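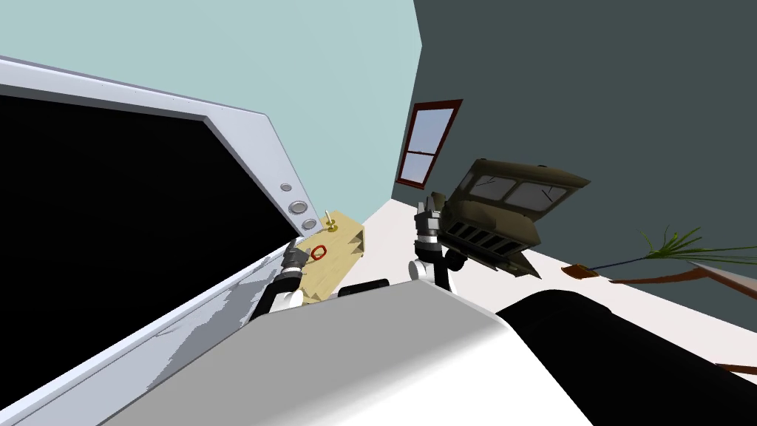

Simulated workcell: both arms, the white appliance and the wooden block with the red ring.

Cultivach at the Noddale site: questions from staff

Print | E-mail
Reading time: 2 minutes
43 shares

What is Cultivach?
Cultivach is the two-arm handling system planned for the appliance test shop at Noddale. It will take over repeat cycle work: opening, closing, turning and pulling parts on finished units. All motions are first developed in simulation.

Which jobs are affected?
The endurance bench only. A standard run is 800 cycles per unit, now done by hand in shifts. Incoming inspection, teardown and repair stay as they are. 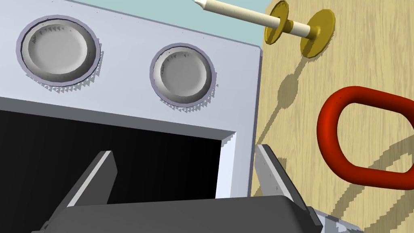 Bench operators will move to setup and fault review. They load the unit, select the program, check the first cycles and sign off the log. Pay grades do not change with the move.

Who writes the programs?
Cyrill Aigner and Duyên Giáp maintain the motion library. Operators may request changes on form 3823, and requests that affect grip position are tested in the simulator before release.

Why does the simulated room look nothing like our shop?
The room is generic. Walls, windows and floor have no bearing on cycle results. Unit geometry and handle positions do, and these are checked against drawings.
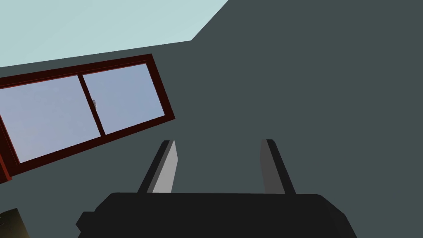

Simulator view with the gripper open and no part held.

Can I enter the cell while it is running?
No. The gate interlock stops both arms, and restart requires a reset at the panel. The simulator can be used at any desk without access training.

How much training will I get?
Operators receive 40 hours, split between the simulator and the bench – all of it during paid time. Sessions start in September. Svenja Holzer keeps the schedule.

What happens when the gripper misses a handle?

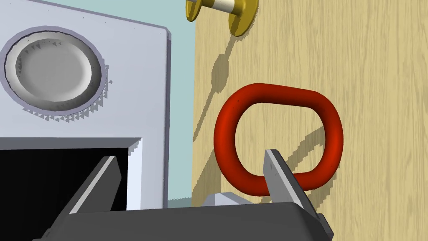

The program retries once, then stops and calls the operator. A loop handle leaves little clearance for a finger, so small position errors matter. Do not clear a stop without entering a fault code – uncoded stops cannot be traced later.

Will individual performance be recorded?
The log stores program, unit number, cycle count and fault code. Sign-off uses the shift number. Questions on data retention go to Edeltraud Fankhauser.

Last updated: 23/02/2025

Print | E-mail this page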